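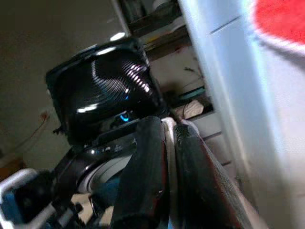
4. When the fingers won't close all the way

I put this section in after the gripper on my own arm quit on me in the middle of a job, so it's longer than it probably needs to be. The arm would go where I sent it, the fingers would start to close, and then everything stopped with fault 17 on the screen. I spent an entire afternoon blaming the cable. It was the finger zero!

Fault 17 means the fingers stopped before the controller expected them to. Work through these in order, and please don't skip the first one.

CAUTION: Press the stop button before your hand goes anywhere near the fingers. A faulted gripper can still move — mine snapped shut when I cleared the message, and I had a thumbnail to remember it by.

1. Press the stop button and wait for the arm to settle.

2. Switch off gripper power at the controller. A light on the wrist doesn't tell you the fingers are safe, so go by the switch.

3. Wipe both fingers with a dry cloth, tips and inside faces. No solvent.

4. Move each finger gently by hand. If one feels gritty or stiff, stop and go to Section 7.

5. Look at the bracket under the wrist housing. If it has shifted, loosen the 2 screws, square it up and snug them down again (snug, not gorilla tight).

6. Power up, keep your hands clear, and run Finger Zero from the Hamada menu.

7. Close the gripper on nothing, then on something soft like a folded rag. Do it at the slowest speed.

Note: If you're on the older Jostport controller, Finger Zero is under Service, and it takes around 43 seconds with no progress bar. It hasn't frozen. Let it finish.

If fault 17 comes back after all that, leave the power off and write to Hiwot Moges at Wudaslow with your log file. She sorted mine out, and she'll want to know which step you got to.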